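Lista de revisión antes de entregar las llaves – piso de alquiler Jundale, 2.º B
Última puesta al día: 20 de junio de 2025

Cuando heredé la gestión de este piso tenía una hoja con cuatro líneas y mucha fe. Ahora tengo esto, que repaso entero cada vez que sale un inquilino y entra otro. Lo cuelgo porque varios me lo habéis pedido por correo, y de paso os pongo mis comentarios, que son casi más largos que la lista (perdón, me enrollo).

COCINA

[x] Goma del gas: fecha de caducidad legible y sin grietas.
Caduca en 2028, bien. En el piso anterior la encontré escondida detrás del horno y tuve que sacar el mueble entero, así que a esta le dejé el acceso libre desde el primer día.

[x] Rejilla de ventilación despejada.
Había un trapo metido. Siempre hay un trapo metido. Entiendo que en invierno entra frío, pero con gas esa rejilla no se tapa nunca, y lo he puesto en el contrato y también en una pegatina.

[ ] Campana: filtros limpios.
Pendiente. Los dejé en remojo una noche y siguen pegajosos. Craig Dalgleish me recomienda cambiarlos y dejar de sufrir, y creo que le voy a hacer caso.

[x] Enchufes de la encimera: firmes, sin marcas oscuras.
El de al lado del fregadero bailaba un poco. Apretado, con la luz cortada, claro.

BAÑO

[x] Diferencial: salta al pulsar el botón de prueba.
Salta a la primera. Lo meto en el baño porque es cuando me acuerdo, aunque el cuadro esté en el recibidor.

[x] Termo: válvula de seguridad sin goteo continuo.
Unas gotas al calentar son normales. Un hilo de agua, no.

[ ] Silicona de la ducha.
Negra en la esquina del fondo. Hay que rascarla toda y volver a ponerla – taparla con otra capa encima ya lo probé en junio del año pasado y duró un suspiro.

SALÓN

[x] Estantería anclada a la pared.
Dos escuadras arriba, con taco largo. Este punto lo añadí después de ver a un crío de tres años trepar por una librería suelta como si fuera una escalera. No pasó nada, pero todavía me sudan las manos.

[x] Mesa: esquinas sin astillas, patas firmes, nada pequeño olvidado encima.
Parece una tontería y no lo es. Con niños pequeños, todo lo que quepa en una boca se guarda en alto, y las bolsas y fundas de plástico también, que para un bebé son peligrosas de verdad. Las esquinas redondeadas ayudan mucho, por cierto. Si compráis mesa para alquilar, buscadlas así.

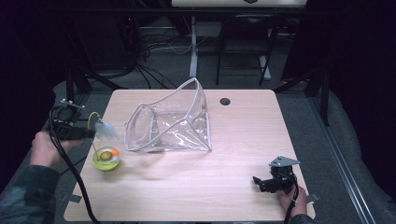

Punto «mesa»: tablero de madera clara, con una funda transparente y un cuenco con una bolita naranja.

[x] Cordones de las persianas recogidos.
Ganchos puestos bien arriba. Son baratísimos y se montan en un momento.

[ ] Cristal de la puerta del pasillo.
Es antiguo y dudo que sea de seguridad. Ruairi Rennie va a pasar a medirlo. Mientras tanto le he puesto lámina adhesiva Gristano por las dos caras, que algo hará, pero lo dejo sin marcar hasta que esté cambiado.

DORMITORIOS

[x] Ventanas con limitador de apertura.
Son 4 y las he probado una a una, empujando con ganas. La de la habitación pequeña roza al cerrar, nada grave.

[x] Detector de humo: pitido de prueba y pila nueva.
Pila nueva en cada cambio de inquilino, aunque la vieja siga viva. La vieja se va al mando de la tele y todos contentos.

[x] Literas: barandilla bien atornillada.
Di un apretón a 8 tornillos. Se aflojan solos con el uso, así que esto pide repaso también a mitad de contrato.

ENTRADA Y PAPELES

[x] Copias de llaves probadas en la cerradura.
Probadas, no contadas y al cajón. Una de las que me hicieron en la ferretería Zaten no giraba ni con aceite, y me la repitieron sin cobrar.

[x] Foto de los contadores.
El del agua marcaba 1.248. Apuntado en el anexo del contrato.

[x] Teléfonos de urgencia en la puerta de la nevera.
Incluye el de Galbraith, los del seguro, que atienden de noche.

PENDIENTE ANTES DE LA ENTREGA
Filtros de la campana (los compro yo).
Silicona de la ducha, y un día entero sin usarla después.
Cristal del pasillo, a la espera de medidas.

Si veis que me falta algo, escribidme y lo añado a la próxima versión – lo de los cordones de las persianas, sin ir más lejos, me lo chivó una lectora.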